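Door night again

Quick one, it's late and I have to be up early. The two-door run is still broken and now I know why. Sort of.

Setup for anyone new: we drive the robot up to a pair of doors in the simulator, it picks one, works the latch, pulls, goes through. Castell is the arm controller, Fendura is the piece that's suposed to stop everything if the wrists push too hard. 40 runs last night. Fendura tripped in 4 of them. Fine, that's its job. Except in those 4 the arms froze and the base kept driving. Right at the door.

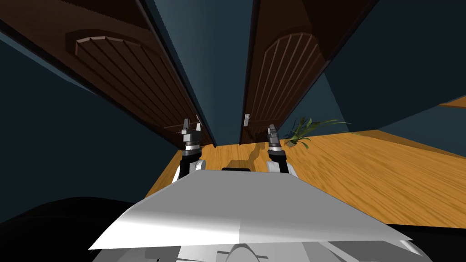 Skovalus Robotics Club - Simulation Team

So the stop goes to the arms only. The base never hears it. I read through the log twice becuase I didn't believe it - the stop message goes out, arms hold, wheels carry on for 110 more steps with both arms locked out in front. In sim you get a shoulder bent the wrong way and a red line in the log. On the real one, somebody's fingers or a wrecked wrist.

Worse part, I wrote that bit. Split the base out in December to make it faster and never hooked the stop back up. Ugh.

Fix is in, one line, base now listens too. Rerunning all 40 overnight. Until that comes back clean no hardware, doors or otherwise. Big red button test first, then we talk.

Going to bed.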